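Does Cardboard Really Get a Second Life?

You have probably heard that every box in the recycling bin turns into a new box. Is that so? Be careful with the word "every."

How it is supposed to work
At the paper mill, old boxes are dropped into a giant tub of water and stirred into mush called pulp. Screens catch tape and staples. The pulp is spread flat, pressed, dried and rolled up as new paper.

What the posters leave out
Cardboard is made of tiny wood fibers. Each trip through the tub makes them shorter, and short fibers make weak paper. Sooner or later they wash away. Mills often mix in fresh fibers from trees to keep the paper strong.

Grease is trouble too. "A kid once told me her pizza box was 'mostly clean,'" says Mitra Mohammadi, who teaches classes about trash. "I asked to see the bottom."

So when a package says "100% recyclable," ask a nosy question. It means the box could be recycled. Did anyone promise it would be? 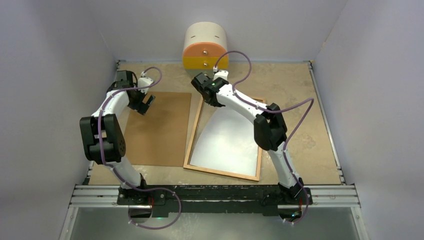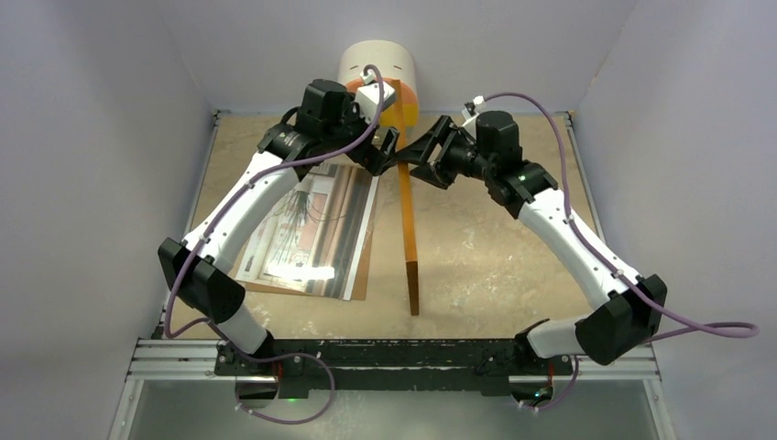
Try it yourself
1. Tear 3 plain egg cartons into bits.
2. Soak them in warm water for 12 hours.
3. Mash, then press flat on a towel.
4. Let your sheet dry and try to rip it. Is it as strong as the carton was?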